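6/17/18
Dye bench, Skuvstead

Madder again. Third pot of the month and still not the red on the Bravar card. Notes in the order things happened, will tidy later (won't).

Yarn: Himard two-ply, undyed, the last of the big cone. Wound off 15 skeins last night, ties too tight on four of them so those will come out with pale rings. Cut and retied the worst. Scoured all, long soak, water went yellow then grey, second rinse clear. Smells of sheep even so.

Mordant: alum plus a little cream of tartar, same as the last entry. Up slowly to 82, held for 60 minutes, left in the pan with the lid on overnight. Forgot to write down which skeins went in first. Doesn't matter, they all got the same.

Madder: Menzies root, chopped not powdered. Rinsed twice in cold to get rid of the brown. First rinse very brown. Second was orange and I think I poured away good colour there, so one rinse only next time. Root went into a stocking and the stocking into the pot. It floats. Held it down with a saucer, saucer slid off, held it down with a bigger saucer.

Heat: this is where it went wrong last time. Everyone's sheet says keep madder below 70 or the browns come out, and on the last pot I walked off and found it at 85. Brick. Nice brick, but brick. So today stood over it with the glass thermometer. The dial one reads low, do NOT trust the dial one, it wants throwing out. Lowest flame on the small ring is still too much after a while, so on and off by hand. Tedious.

Chalk: pinch in the pot for half the skeins, none for the other half. Our tap water is soft and the old notes from Bravar were all done on hard water, which nobody thought to put on the card. Chalk pot went redder within minutes, you could see it at the edges of the pan first. No-chalk pot stayed orange and sulked.

Pulled one skein from each when the heat went off, left the rest to cool in the dye. Rinsed the two pulled ones. Chalk: proper red, slightly pink where thin. No chalk: like tinned salmon. Left the lables on with the dye still dripping off them so they are now unreadable, used knots instead. One knot chalk, two knots none. WRITE THIS ON THE WALL.

Iron dip on a short length of the salmon one, just to see. In and out, count of ten. Went a dull plum brown. Would be fine as a border, not asked for.

Still to sort:
- how much chalk. A pinch is not a measure
- whether the rest of the cone will match if Himard have changed the spin. New cone feels drier in the hand
- second bath from the same root, there is loads left in it
- lightfastness strips, half covered, in the south window. The last lot got moved by somebody and put back the wrong way round

White table is clear for laying out the dry skeins in order, chalk on the left. Please don't put mugs on it.
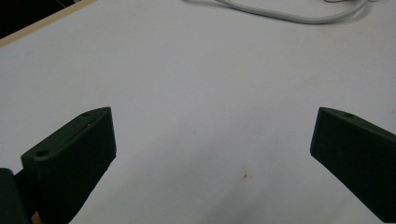
Bravar rang back after dinner about the card. They say the red on it was never a single bath, it was two goes through the pot with a night's airing in between, and that whoever typed the card left the second line off. Also that they always used powdered root, and with chopped we should soak it overnight first or we are only dyeing with the outside of it.

So. That explains a lot of this month. Chopped root into cold water tonight, enough for one pot. Will put half the one-knot skeins back in tomorow once aired and keep the others as they are to compare. No more iron till the red is settled.

Saucer is stained for good. Need another bag of alum, and stockings.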